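Home Features Kitchen Garden Letters Subscribe

The Measure on My Shelf

7 minute read

When I moved to Brundcombe I brought two suitcases and one set of habits about cooking. In my mother's kitchen there was a tea glass for rice, a smaller glass for oil, and a coffee cup without a handle for sugar. All her recipes were written in these three vessels. They worked very well until I tried to cook from them in another country, with other glasses, and my first syrup for the Ramadan sweets became so hard that I had to leave the pan in water for a night.

A neighbour from the Vurkside end of the street looked at the pan and asked me how much water I had used. I said, one glass. She asked me which glass. I did not have a good answer, and the next Friday I went to buy something with numbers on it.

The shop in Brundodstead sells things for schools, for home brewers and for people who develop their own films. I went in for a jug. In the window there were many jugs, and they were all wide, with a handle and a lip, and the lines on them were far from each other. On the shelf behind were the cylinders, tall and narrow, in glass or in plastic. I stood before them for a long time. I had not held one since I was a schoolgirl.

The reason for the narrow shape is simple, and I am a little ashamed that I had to learn it again. In a wide jug, a spoonful more or less hardly moves the level. In a narrow tube the same spoonful climbs, and you can see it. For soup this is of no importance. For syrup, for rosewater and for the liquid fertiliser I give to my tomatoes, it matters a great deal.

I bought plastic. Glass is more beautiful, and it stays clear for longer, but my kitchen has a stone floor and I know my hands. The plastic kind forgives a fall. It does not forgive the scouring sponge, which leaves small scratches, and after some months of this the tube looks like a bathroom window. Use a soft bottle brush and ordinary washing-up liquid, then let it dry upside down.

One thing confused me at the beginning. Cylinders are not all numbered in the same direction. On many of them the small numbers are at the foot, and you read how much you have poured in. On others the numbers grow towards the foot, and on those you read how much has gone out of a full tube. There are also some with both scales, side by side. Before you buy, turn it in your hand and look which number is nearest to the base.

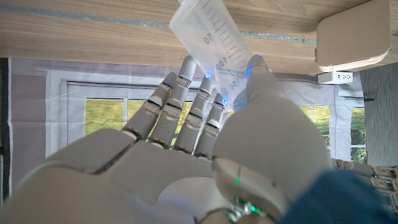

How to read it

Put the cylinder on a flat place. I mention this first, as for years I watched people hold a jug in the air, close one eye, and pour. If the vessel leans, the level leans also against the marks, and you will read one thing on the left side and another on the right.

Then bring your eye down to the liquid. Do not lift the liquid up to your eye. I bend my knees, which my family finds amusing. Water makes a small curve where it touches the wall, higher at the edges and lower in the middle, and the reading is taken at the bottom of that curve. In a plastic tube the curve is often weaker than in glass, so sometimes the surface is almost flat and there is nothing to decide.

Count what the short lines are worth before you pour. It depends on the maker, and I have made the mistake of taking every short line as one millilitre when it was two.

What I measured

When the cylinder came home I took out my mother's tea glass, which I had carried in a sock, and filled it to the place where she always stopped. Then I emptied it into the tube, filled it a second time, and added the numbers. The glass held 244 millilitres. The handleless cup I did not have with me, so I asked my sister to measure it on the telephone, and we had a disagreement about where the rim begins.

I have now written the numbers in pencil beside the old recipes. The syrup takes one tea glass of water, 17 millilitres of lemon juice and 6 of rosewater. My mother read this page when she visited in June. She said it looked like a prescription, and she made the syrup with her own eye while I was looking for the brush.

Both syrups were good. Hers was a little thicker, and I have written that down also.

Write to the features desk at the Brundcombe office | © All rights reserved | Back to top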